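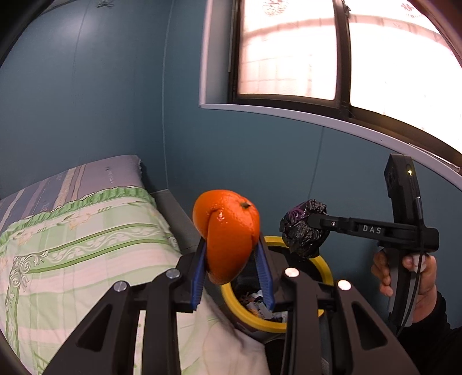
5.3 Recording a Pick-and-Discard Demonstration

This section explains how to record a task with the Cutero hand-held grippers. Complete the calibration in Section 4 before starting. Recordings made with uncalibrated grippers are rejected by the Areo import tool.

Before recording

1. Open the session in Areo and select the task name. Do not type a new name if the task is already listed.
2. Set the target number of demonstrations. The default is 100.
3. Check that the status of both grippers is shown as Ready.
4. Place the item and the receiving container within easy reach of the operator.

Recording

5. Hold one gripper in each hand. Keep fingers clear of the finger pads and the sensor housing.
6. Start the recording and hold still for four seconds.
7. Approach the item at a steady pace and close the pads on it. With soft items such as fruit, stop closing when the item no longer slips. A light crease in the peel is acceptable; a split peel is not.
8. Carry the item over the container. Pause briefly above the opening, then open the pads fully.
9. Return both grippers to the starting position and stop the recording.

Note: A single demonstration may not run longer than 59 seconds. Longer recordings are divided automatically and must be joined by hand in Duman.

Note: If an item is dropped outside the container, finish the motion and mark the recording as Failed. Do not pick up the item while recording continues.

CAUTION: Do not use the grippers to handle glass, blades, or hot items. Remove fruit residue from the pads with a damp cloth before storage.

CAUTION: Keep cables away from the moving arms. A caught cable can pull loose and end the session without saving.

After recording

10. Review each recording and delete any in which the item leaves view before release.
11. Upload the session. Sessions of more than 500 recordings must be uploaded in parts.

Requests for changes to this procedure should be sent to Debashish Kanagaratnam, Trurkivwood office.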